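Run 36

Gaete had the laptop on his knees and one shoe off. 9:40 at night, February, the heat in the Rallow building already shut down for the evening.

"Again," he said.

"We did again."

"Again again."

Thirty-five runs and the log said the same dumb thing each time. Grip lost. Grip lost. Timeout. The Prerkanmont finals wanted one clean handling task, start to finish, no human touching anything, and what we had was a robot that could wave. Beautifully. It waved at Figueroa's mom once and she waved back.

Figueroa was asleep on the coats. Or pretending.

"Who changed the thumb value," I said.

Silence from the coats.

"It was 49. It says 83. Who chnaged it."

"It was slipping," said the coats.

"So you crushed it."

"I encouraged it."

Gaete laughed, then stopped, he was captain and captains didn't. I typed 49 back in. My fingers were so cold I hit enter twice and the whole thing restarted, fans, beeps, the long stupid wait. I thought about the bus. Last one at ten fifteen. I thought about my dad asking did it work, every night, like asking about the weather.
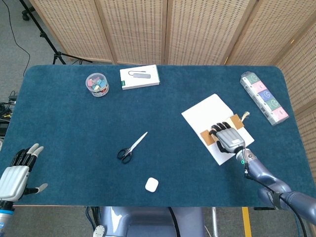

I wanted the cardboard. That was all I wanted by then, not the trophy – the cardboard. One brown strip with that ratty twine coming out the end, and the scissors lying in the middle like they had somewhere to be. The right hand was on it, black fingers curled over, pressing down, green light on at the wrist. I didn't breathe. Gaete didn't either, I could hear him not doing it.

"Is it holding," said Figueroa. She was up. Coat sleeve printed on her cheek.

"Shh."

"Is it though."

"Don't talk to it, don't even –"

The log blinked. One new line. Gaete turned the laptop around so we could both see and his hands were shaking so bad I had to grab the screen to read it.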